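Paste notes, Flurnus bench book
April 5, 2026
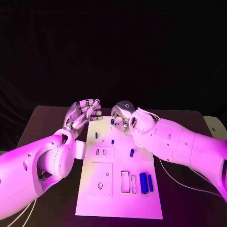

Table by the dark curtain, pink light on.

Carrying on from the March pages, where I left the paste business in a bit of a sulk. The three batches are all made now and the boards are out from under the weights, so I can write this up before I forget which smear was which. (Juraj, the jar with the blue lid is NOT the wheat, whatever it says on the side. I reused the jar and the old label wouldn't shift.)

For anyone picking this up cold: we've been having covers warp on the thicker notebooks, the ones with the Nyamweya paper on the outside, and I've been arguing with Tudur about whether it's the paste or the paper or me. He says me. So this is wheat flour paste, wheat starch paste and the ready-mixed Plustach, all brushed out on the same greyboard with the same cover paper, same brush, same person doing the brushing, pressed under the same lump of iron.

Flour paste first. One part flour to five of water by volume, plain white from the corner shop in Trurby, whisked in cold and then brought up slowly in the small pan. I stirred it the whole way with the flat wooden spoon and it still caught on the bottom a little, so there are some toasty brown flecks in it that I picked out with a palette knife until I got bored. It thickened all of a sudden, as it always does. One minute you're stirring milk and the next it's custard. I took it off when it went from chalky to slightly see-through and left it to cool with a circle of greaseproof pressed on top to stop the skin. Sieved it twice. Lovely smell, like the inside of a bakery if the bakery was slightly damp.

Starch paste next. Same proportions, but I let the starch soak overnight in part of the water and poured the top off in the morning, which is Mali's way of doing it. Then 30 minutes on the lowest heat with constant stirring, and my arm did complain. I had the radio on and got through most of a programme about eels. The paste came out very white and very stiff, and once cold it was a proper solid block, you could have turned it out like a blancmange. You have to push it through the horsehair sieve cold, then again, then work water back into it a spoonful at a time with the big brush until it's like single cream. I used to skip the second sieving. I can tell you there's a difference, you can feel it under the brush, far less drag and no little grains to press up as pimples under the paper.

Plustach straight from the tub. Stirred it, that was all.

Now the boards. I cut them all from one sheet and pencilled an arrow on each for the grain, which I've been caught out by before. Paper grain running the same way as the board on the first set, and across it on the second set on purpose, to see how bad it would get. Pasted out from the middle in a star, off the edges, onto waste sheets. Let the paper sit and relax before laying it down. That's the bit where I think I've been going wrong. The Nyamweya stretches a lot more than the old stuff did, and if you lay it the moment it's pasted it carries on growing after it's on the board and you get those long soft bubbles, and then it dries, shrinks and drags the whole board up with it like a crisp.

So this time I waited till the curl had gone out of it. It curls towards the dry side, then gives up and lies flat, and that's when it's ready. I didn't time it. Iolo wanted me to time it, and I did start the kitchen timer, and then the delivery came and I had to go and sign for the greyboard, so there's a gap there. Sorry, Iolo. Going by the curl is better anyway, the room's never the same damp from one day to the next.

Results, such as they are.

Flour, grain matching: goes down beautifully, loads of slip, you can slide the paper round for ages to get the corners sitting right. Slight pull towards the paper side once dry. Endpaper on the inside brought it back to nearly flat. A bit of yellowing along one turn-in where I'd been heavy handed, and one of the brown flecks that got past me shows through as a tiny freckle.

Flour, grain crossed: horrible. Twisted corner to corner. I've kept it on the shelf above the guillotine to frighten the beginners.

Starch, grain matching: the best of the lot by a good way. Flat, clean, dries with no shine where it squeezed out at the edge. Less slip than the flour but enough. The turn-ins are crisp and the corners took a bone folder without going shiny. If I was only allowed one paste it would be this, sore arm and all.

Starch, grain crossed: warped, though it's more of an even bow than a twist. Still no good to anyone.

Plustach, grain matching: flat enough, dries quickly, and it'll be what we use on beginners' evenings as it doesn't need cooking. But it grabs. I laid one cover slightly skew, tried to lift it and took a layer of the paper's face off with it. Anything that oozed out left a glossy smear that won't rub away. Fine for the plain cloth, wrong for the Nyamweya.

Plustach, grain crossed: didn't bother in the end. I'd run out of board and I'd seen enough by then.

Trefor came by while I was doing the turn-ins and had opinions about my corners. He leaves a board's thickness and a half at the corner before cutting, and I've always cut a hair closer than that, and he picked one of mine up and found the bare bit straight away with his thumbnail. Annoying. I redid that set his way and they are better. He also thinks I should be putting a sheet of blotting paper between the board and the text block for the first press and changing it, which I used to do and stopped doing out of laziness, so that's back in.

Side note on brushes. The big round one is shedding again. I combed it out and tied the bristles higher up with waxed thread, which has helped, but I still found two hairs under the flour samples. It wants replacing. Please don't leave it standing on its bristles in the jar, whoever it is! Hang it up by the loop. The little flat brush is for PVA only and has gone stiff, and I've put it in warm soapy water without much hope.

Pressing. I used the nipping press for a quick squeeze and then moved everything under weights between dry boards, changing the blotters morning and evening for the first couple of days. The ones in the middle of the pile stayed cold to the cheek long after the top ones had gone (cheek is the best test I know, much better than fingers), so I shuffled them round like a pack of cards. I had a look too early, of course, and one of the starch boards lifted a bit at the fore-edge. Put it back under and it settled.

Keeping. The flour paste went off first, that sour yoghurt smell, and there was a pink bloom round the rim of the jar the day after. Binned. The starch is still sweet in the fridge under a film of water, and I change the water each morning. Mali puts a clove in hers. I've put a clove in half of mine and will report back, though so far all it's done is make the fridge smell of Christmas.

Things still bothering me:

The board itself. The new greyboard feels softer than the last lot and cuts with a furry edge, even with a fresh blade. I sanded the edges on the matching sets and forgot to on the crossed ones, so it isn't a completely fair comparison. I don't think it changes the answer but it niggles.

Lining the insides. I used the same thin kraft on everything. A slightly heavier one might bring the flour boards properly flat, and there's a roll of it somewhere behind the plan chest.

Mixing starch with a bit of PVA. Juraj swears by it and says the slip stays and the drying's quicker. I want to try it at a few strengths on offcuts before letting it anywhere near the good paper. Does anyone know what mix he used on the green albums? It was very good and he can't remember.

To do: order starch (we're down to the bottom of the bag). New round brush. Relabel the blue-lidded jar. Ask Tudur for his damp meter back. Cut another sheet of the Nyamweya and check the grain by tearing a strip, the sticker on the roll has been wrong before.

Weights are stacked by the door, the sample boards are in the bottom drawer, starch ones on top.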